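Vornia ouvre Cluron, sa chaîne de téléopération à deux bras pour l'apprentissage par démonstration

Brolport, le 24 février 2022 — Vornia annonce la disponibilité de Cluron, un ensemble matériel et logiciel destiné à l'enregistrement de démonstrations bimanuelles sur robot humanoïde. Le système permet à un opérateur de commander à distance les deux bras et les deux mains du robot, et de constituer des jeux de trajectoires directement exploitables pour l'entraînement d'une politique de commande.

L'opérateur porte une paire de gants instrumentés et un casque qui restitue la vue de tête du robot. Les consignes articulaires sont transmises à 500 Hz ; les positions mesurées, les courants moteurs et le flux vidéo à 30 images par seconde sont horodatés sur une horloge commune. Chaque démonstration est enregistrée dans un fichier unique, avec le libellé de la tâche et l'identifiant de l'opérateur.

La première campagne, conduite sur le site de Gouveia, a porté sur la manipulation d'objets souples et de vaisselle sur table. Elle totalise 488 démonstrations retenues après relecture. Les objets déformables, dont les peluches, y occupent une place importante : leur géométrie change à chaque saisie et se prête mal à une planification classique.

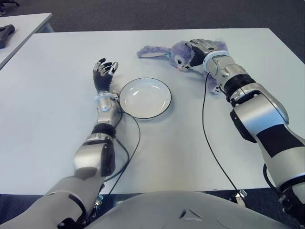 Enregistrement et relecture

Une séance débute par le recalage des deux mains en position ouverte, puis par la mise en place des objets selon une consigne écrite. L'opérateur exécute la tâche à vitesse libre. Une pédale marque le début et la fin de l'épisode ; une seconde permet de l'écarter immédiatement en cas d'erreur de saisie. La relecture s'effectue ensuite sur un poste séparé, où les épisodes sont découpés en phases d'approche, de prise, de transport et de dépose.

« La difficulté se situe dans la fermeture des doigts sur une matière qui cède. L'opérateur corrige en continu, et ce sont ces corrections que nous voulons conserver dans les données », indique Rui Tavares, responsable de la téléopération chez Vornia.

Disponibilité

Cluron est proposé en 2 configurations : poste complet avec gants et casque, ou licence logicielle seule pour les laboratoires déjà équipés. Les premières livraisons sont prévues en décembre. La documentation du format de fichier est disponible sur demande auprès du bureau de Brolport.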